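The Sequel Nobody Rushed

Vekia was a small film with one good idea. A lighthouse keeper's goat learns to read, and the island has to decide what to do with it. It ran 62 minutes, cost very little and made children cry in the right places. Lodow, the studio behind it, has now spent five years on a follow-up, and the trailer wants us to be impressed by the labor.

I'm trying. The press notes say 396 animators and technicians worked on Tovuro, and that the goat's coat alone went through 212 versions. Fine. I have watched the first half hour twice and I could not pick version 212 out of a lineup. What I noticed was the new sidekick, a talking crab with a catchphrase, and the way every quiet moment gets a song laid over it.
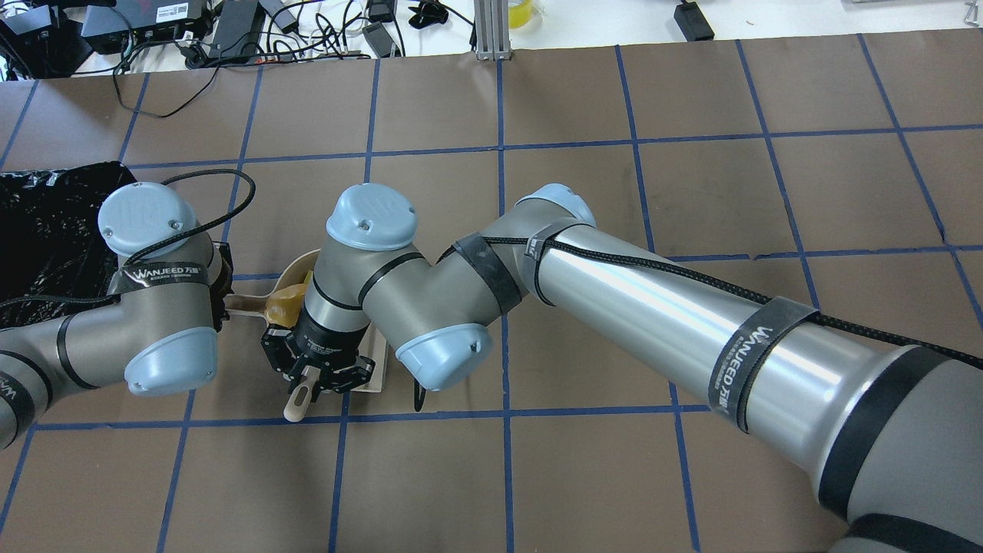
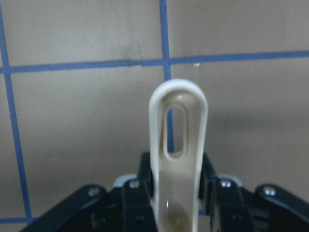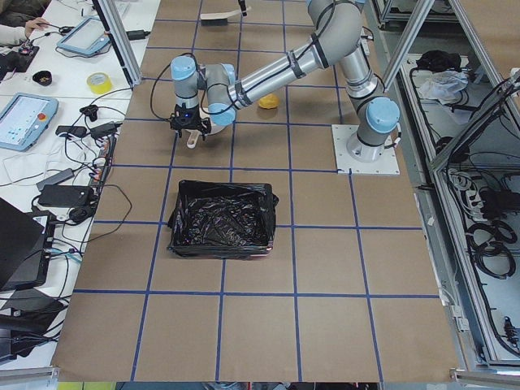 Do you need to see the first film before Tovuro?
Only if you care why the goat left the island. The new script explains it in a two-minute flashback, and most kids will follow the rest.

The island of Ong, where the whole first story took place, is gone by the ten-minute mark. In its place we get a city, a villain with a tower and a chase across rooftops that could have been lifted from any family movie of the past decade. The backgrounds are lovely – the harbor at dusk especially – but the camera never stops long enough to let you look at them.

Lodow plans to open on roughly 400 screens, after a string of February previews where the crab reportedly got the biggest laughs. I believe it. The children sitting near me laughed at him too, and then started asking for snacks whenever the goat was alone.

There is still an hour I haven't seen. The studio says the ending goes back to the lighthouse, and I'd like that to be true.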